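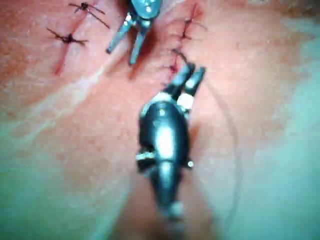

Two instruments at work between two lines of stitches.

About Trunumik

Hello, and thanks for clicking through to the page most people skip! I started Trunumik in November 2021 with one other engineer, a second-hand workbench and a lease on two rooms above a bike shop in Radwan. We've since taken over the rest of the floor (the bike shop is still downstairs and still very patient about the noise of our air compressor). I write most of what you'll read on this site, so if something sounds a bit rambling, you know whose fault it is.

What we do, in a sentence: we teach surgical robots to keep track of thread.

I know how small that sounds. When I tell people at parties that I work on robot surgery they want to hear about machines taking out an appendix on their own, and I end up talking for twenty minutes about slack. But I do love slack, and I hope by the end of this page you'll see why a whole company can be built on it.

How we got started

Before Trunumik I spent years writing control software for arms that moved stiff things from one place to another. Stiff things are lovely. You know where one end is, so you know where the other end is, and you can go home on time. Then I was asked to help with a project on stitching, and my tidy little world fell to bits. A suture thread can be anywhere. It sticks to itself, it lies flat where you want it to stand up, and it wanders off behind the very tool that's holding it. Our first program would lose the thread, find a different bit of it, and carry on as happy as anything with the wrong piece.

We tried the obvious thing, tracing every strand from end to end in every picture. It worked nicely on a clean white sheet and badly on anything red and shiny. Thin dark lines come and go on a surface like that. A shadow looks like thread, a wound edge looks like thread, and yesterday's stitch looks very much like today's.

The Terodine method

Terodine is the name we gave to the way we do it now. (It was a folder name first. We had no time to think of a better one and then we got fond of it.)

The idea is to stop asking where all the thread is and ask a smaller question: how much of it is free to move? Terodine looks at the jaws, looks at the last place the thread went into or came out of the tissue, and makes a guess at the loose length in between. It makes a lot of guesses, in fact, and each one comes with a little score saying how much it trusts itself. When the instruments move, the guesses that can't explain what the camera saw get thrown out. If too few are left, the system stops and asks a person.

That last bit matters a great deal to us. We are not a company that wants to take the surgeon out of the room. Everything we build is there to warn, to hold still or to hand back control, and we'd sooner have it ask ten silly questions than miss one good one.

We taught it on 900 recorded stitches, every one of them labelled by hand in Brititix, our own labelling program. Brititix began life as a weekend job and is now the thing visitors ask about most. You scrub through a recording, click where the thread is held and where it's anchored, and paint over the ends that have already been cut. It has one very ugly menu that I keep promising to fix.

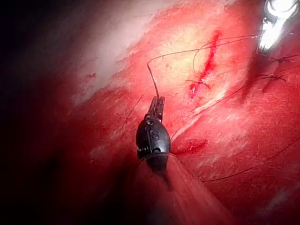 Old stitches gave us more trouble than anything else, and it took us most of a year to admit it. Once a knot is finished and trimmed, its tails are the same colour and thickness as the thread you're still using, and a program has no natural reason to ignore them. Look at how the black jaws have hold of one end, with the thread bending sharply and then sweeping off in a long curve towards the second instrument in the corner. That's the part we care about! But there are three small knots on the tissue as well, and several loose strands lying across it, and our early version wanted to join the whole lot up into one enormous thread. So Terodine now keeps a list of finished knots and treats anything that starts at one of them with suspicion until it sees it move along with a tool. It's a very plain fix. It was also the best month's work we've ever done.

Does it work?

Better than it did. In July we ran 101 trial stitches on the bench, none of which the system had met before, and compared its guess of the free length with what we measured by hand afterwards. Terodine's guess was inside our limit on 95 of them. The older tracing program, given the same recordings, managed 60.

I'd like to be fair about the misses. Four of the six happened when the thread passed under the shaft of an instrument and came out somewhere unexpected, and we don't have a good answer to that yet. The other two were glare. Wet surfaces throw light straight back at a close camera, and a dark thread simply vanishes in the middle of a bright patch. We've been trying lower lighting and a slower hand, and the slower hand seems to help more.

Please also bear in mind that this was bench work, with our own instruments and our own lamps. It tells you the method is worth going on with. It doesn't tell you how it would do in a hospital, and we won't be making any claims about that until we've done the tests.

What it's like here

Quiet in the mornings, mostly. We run trials before lunch while everyone's hands are steady, then label in the afternoon with the radio on. Everybody labels, including me, and including the people who do our accounts if they stand still long enough. I think you write better code when you've spent an hour squinting at a knot trying to decide which tail belongs to what.

We also all learn to stitch by hand. I'm still dreadful at it. New starters get a needle holder and a practice pad in their first week, and my own pad from those early days is pinned above the kettle where everyone can enjoy it.

Come and say hello

If you work on suturing, soft materials or anything long and floppy (we've had a lovely chat with a firm that makes cable harnesses), do get in touch through the contact page. We share our Brititix labelling guide with teaching labs free of charge, and we take on students for summer projects whenever we have a spare desk. Visitors are welcome in Radwan too. Use the side door, up the stairs, and mind the bikes.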